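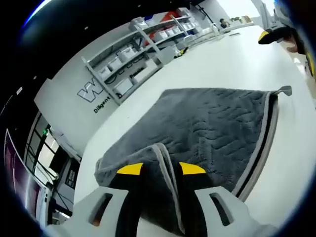
Hanging it out: line drying in Prenbridge flats
Project report, Household Energy unit
Group: Embla Sundqvist, Folke Torvik, Radoslava Sýkora
Supervisor: Edith Apaza

1. Background

Most of our group grew up with a line in the backyard. Then you move into a flat and there's a balcony the size of a doormat and a rule on the back of the door saying no washing visible from the street. So people run the dryer. Or they hang things over doors and chairs and the bathroom smells like a wet dog till spring.

We wanted to find out who in Prenbridge still line dries, who doesn't, and what stops them. Original plan was to measure power use as well but the plug meters never turned up, so this is mostly a survey and some interviews. Edith was fine with the change.

2. What we did

Paper survey, one page, 200 copies. Letterbox drop in the blocks between the station and Dralloscombe Road, plus the Veredell building, where Radoslava lives and could get past the front door. Return box in the foyer or scan and email it back. 14 people said yes to a longer chat and we got to all of them, some by phone.

Questions were: do you have a dryer, is there a shared line, do you use it, if not why not, what do you do in winter. Last one was open ended. Should have been tick boxes. Took ages to type up.

We also read through the by-laws for each block where someone would give us a copy. 4 blocks did. The rest said ask the strata manager, and the strata managers said ask the owner.

3. What people told us

Shared lines exist in more places than we thought. Usually round the back near the bins, which is the first complaint. Second complaint is theft, although when we asked in interviews if they'd had anything stolen themselves it was nearly always somebody else who had, a neighbour or a previous tenant. One woman did lose a full set of sheets and was still pretty cross.

Third is time. People who work shifts don't want to be down at the line at 11 pm with a torch. Dew gets into everything by then anyway.

Towels came up a lot more than we expected. Shirts and underwear dry on a rack indoors, no dramas. Towels don't. They go stiff on the line or sour on the rack, and several people said they line dry everything except towels and run the dryer just for those. Margit Rustad, who used to manage the laundry at the Shirazi guesthouse and did a long interview with Folke, reckons it's mostly too much detergent and not enough spin. Her advice was an extra spin, a hard shake before pegging, hang from the short end, and don't fold it over the line doubled up. We didn't test this. Would make a good follow up.

Renters vs owners: renters were more likely to say they weren't sure what was allowed. Owners knew the rule and ignored it.

Winter answers (the open ended one), grouped by us afterwards:
Rack in front of a heater
Dryer for all of it
Laundromat
Rack in bathroom with fan on
Mum's place

The heater one worried us a bit. Damp walls and mould were mentioned in the same answers and not always as connected. Embla thinks there should be a proper section on this but we ran out of time, see section 5.

4. By-laws

All the by-laws we saw had something on washing. Wording is nearly identical, probably copied from the same template. Two allow a rack on the balcony if it sits below the rail. One needs written permission "for a reasonable period", no idea what that means and neither did the tenant. The other bans it outright but has a shared line which is, according to the residents, broken since last September.

A tenant in flat 373 wrote us a whole extra page on the broken line. Thank you, it was very useful. We've put it in the appendix with the name taken off.

5. Problems with the project

Survey went out during school holidays, so probably missed alot of families. Returns from Veredell are too high compared to everywhere else — that's Radoslava knocking on doors. No power readings. We asked about dryers but forgot to ask what kind, and heat pump ones are a totally different story for energy. Also nobody in the group speaks Mandarin and the form was English only, which in that part of town is a big gap.

6. Recommendations

Fix the broken line. Cheap.
Put the shared line somewhere with sun, not behind the bins.
One plain sheet for new tenants saying whats allowed and where.
Below-the-rail racks should be fine everywhere. Couldn't find a good argument against.
Ask next year's group to do the towel drying test, indoors and out, weighed before and after. Folke has kitchen scales they can borrow.

Appendix A is the survey form, B is the interview notes, C is the letter. Printed copies are in the folder with Edith.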